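Call for Builders and Reviewers: Spring Round at Delmont Brick Room 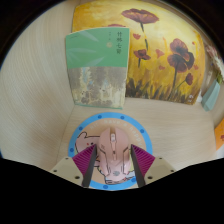
Folasade Dauda wrote in after the last round to say that she had never finished a gearbox in her life until she had to explain one to strangers, and that she'd do it all again with a bigger set.

Letters like that are the reason we're opening the doors again! Delmont Brick Room is looking for 17 people to build, test and write up construction sets between March and the end of May. We cover technical sets for the most part: working cranes, gear trains, pull-back cars, anything with a motor or a pump in it. You don't need a channel or a following, and you don't need to have reviewed anything before. You do need to like building, and to be willing to tell readers when a function sticks or a panel won't sit flush.

What you'd be doing

Each builder gets two sets over the round, one small and one large. The small one this time is the Stirngate tow truck, 276 pieces, and most people get through it in an evening. The large one is the Akande harbor crane, which has 3,926 pieces and comes in numbered bags. It's a wonderful thing, with a slewing cab and a three-stage boom, and the instructions run to two books. Please don't plan on rushing it. We'd much rather have your review late than have you skip the part where you take the boom off and put it back on.

For each set we ask for a written review of 800 words or more, a short list of any steps where you went wrong (and how you found out), and notes on how every moving function behaves once the model is complete. If you end up pulling half of it apart to find one pin in the wrong hole, write that down too. Readers love those parts, and so do we.

Who we'd like to hear from

Anyone 18 or over with a mailing address in the US. Returning builders are welcome, though we hold at least half the places for new people. We'd be especially glad to get a few who came back to the hobby after a long break, and a few who build with kids at the same table — it changes which steps matter.

You keep both sets. There's also a flat payment of $33 per published review, sent through Workach once the piece goes up. It won't pay the rent, but it should cover some storage drawers.

How to apply

Send us one page, typed or handwritten and scanned. Tell us about a model you've built recently, what worked, what annoyed you, and one change you would make to it. Your own designs count. Photos are fine but optional, and we don't score them. Please mention any weeks when you can't receive a package, and whether you have a table you can leave a half-built crane on for a while.

We'll hold an online chat at 7 p.m. Eastern for anyone with questions, and the link goes out to everybody who applies or asks for it. Everyone gets an answer either way. If you tried last year and didn't get a place, do try again — we had far more good pages than sets, and we remember quite a few of them.

Contact the Brick Room | © Delmont Brick Room, all rights reserved | Back to top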